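Wumville Stonewashed Cotton Towels

Bath towel, hand towel, bath sheet and face cloth
Woven for us at the Valderrama mill

Back in stock for September

We have wanted to make a proper towel for years, and it took us far longer than we expected. Sheets came first, then the waffle blankets, and all the while people kept writing in to ask when we'd do something for the bathroom. Well, we got there! This is the third version of our cotton towel and the one we're happiest with by a long way.

It's a looped cotton towel with a flat woven border at each end and a stitched hanging loop on one long side. The weight is 550 grams per square metre, somewhere in the middle of what you'll find in the shops. We tried heavier cloth (the first samples were 700 and felt wonderful in the hand) but they took an age to dry on the rail in a small flat with one radiator, and by the second morning they'd started to smell like a swimming bag. So down we came, bit by bit, until we had something that still feels generous round your shoulders and is ready to use again the next day.

The cotton

All the yarn is long-staple cotton, combed before spinning so that the short fibres are taken out. Those short bits are the ones that end up all over your black jumper, so we were keen to lose them. You'll still get a little fluff in the first wash or two, as you do with any new towel, and then it settles down.

The yarn is spun with quite a low twist. A tighter twist makes a harder-wearing loop but a scratchier one, and a very loose twist feels like a cloud in the shop and goes bald by Christmas. Ours sits a touch on the soft side. The back and the front are the same, loops on both faces, no velour. We know some people love a velour towel for the look of it, but the clipped side never seems to take up water as well, and we'd much sooner have a towel that dries you!

After weaving, the cloth is stonewashed, which takes the stiffness out and gives the colours that slightly chalky, lived-in look. It also means nearly all the shrinking is done before the towel reaches you. Allow for another three per cent or so in the length over the first few washes.

Sizes

Face cloth: 30 x 30 cm
Hand towel: 50 x 90 cm
Bath towel: 70 x 135 cm
Bath sheet: 100 x 160 cm

The bath sheet is big. Lovely, but big, and it fills a fair bit of a washing machine drum, so if yours is one of the narrow ones you may prefer a pair of bath towels. The hand towel is a little slimmer than some, to fit on a ring without dragging on the basin.

Colours

Shell pink, Oat, Slate, Moss, White and the new one, Marmalade.

Shell pink was meant to be a one-off for spring. It sold out in a fortnight, we had a small mountain of emails, and it has been in the range ever since. It's a warm pink with a good deal of cream in it, closer to the inside of a seashell than to a stick of rock, and it goes beautifully with wood and cane and anything straw-coloured. Slate is the sensible one for hair dye and muddy children. Oat looks good with everything but does show make-up, so we keep a dark face cloth on hand for that.

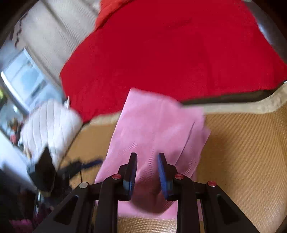 Marmalade took four goes at the dye house. The first try came back the colour of a traffic cone, the second was mustard, and the third was perfect on the loops and all wrong on the border, where the flat weave takes the dye differently. The one you can buy is a deep, soft orange with the border a shade darker, and we've grown very fond of that difference. If you're buying Marmalade, please wash it on its own twice before it goes in with anything pale.

Colours do vary slightly from one dye lot to the next. The lot number is printed on the back of the care label. If you're adding to a set you already own, send us the number when you order and we'll match it if we still have some on the shelf. The last Moss lot was 2451 and the current one is 1233 (the numbers don't run in order, that's the dye house's system and we've given up asking).

Borders, hems and loops

The side hems are turned twice and sewn with a close lockstitch, and the ends are done the same way with a row of back-stitching at each corner. Corners are where towels go first, usually from being picked up by them, and on our second version we did have a few come undone. We changed the thread and added the back-stitching and it has made a real difference.

The hanging loop is a cotton tape caught into the side hem. It's on the long side so that the towel hangs folded and doesn't trail on the floor. Some of you asked for a loop on the end as well, and we did try it, but it showed as a lump when the towel was folded on a shelf. The face cloth has a small loop at one corner.

Looking after them

Wash before first use, at 40 degrees, with a bit less detergent than you think you need. Please leave out the fabric softener. It coats the loops and makes a towel feel silky while stopping it from soaking anything up, and once it has built up it's a nuisance to shift. If your towels have already gone that way (ours or anyone else's), a hot wash with a cup of white vinegar in the drawer and no detergent brings most of them back.

White can go up to 60. The colours will survive a 60 now and again but they'll fade sooner.

Give each towel a good shake when it comes out of the machine and another when it's dry. It lifts the loops. Line drying in a breeze is best of all, and a low tumble is fine. What makes them go like cardboard is drying dead still over a hot radiator - if that's your only choice, ten minutes in the dryer at the end softens them up, or just scrunch them about a bit in your hands.

If you catch a loop and pull it, snip it off level with scissors. It's a woven cloth and it won't run. Don't tug it.

For guest houses and holiday lets

We supply a good many small places now, and there's a trade version of the bath towel and hand towel in White and Oat with a slightly tighter twist and no stonewash. It feels crisper to begin with and softens as it goes. The Watum guest rooms have been using the trade towels since our first version and still order the same ones, topping up each spring. Trade orders start at a dozen of any one size. We can sew a coloured thread into the hem so you can tell pool from bathroom at a glance, which has been far more popular than we ever imagined.

Gift sets

The Navier set is one bath sheet, two hand towels and two face cloths in a single colour, tied with cotton tape and packed in a plain card box. We made 800 of the boxes for this season. You can mix colours if you put a note in the order, and we do enjoy seeing what people choose. Moss with Shell pink is the office favourite at the moment, and somebody ordered Slate with Marmalade last week and now we all want it.

Delivery and returns

Orders placed before noon leave us the same afternoon. Towels go out folded in paper, with no plastic bag. Unwashed towels can come back within 30 days for an exchange or a refund. If a hem goes or a loop comes away in the first two years, send us a photo and we'll mend it or replace it, whichever you'd like.

Colour swatches are free, up to four per household. They're cut from the ends of the roll, so the edges are raw and they'll shed a bit on your table. Look at them in the bathroom with the light on before you decide, especially Oat, which can turn a little green under some bulbs.

Also in this range: cotton bath mat, waffle robe, drawstring wash bag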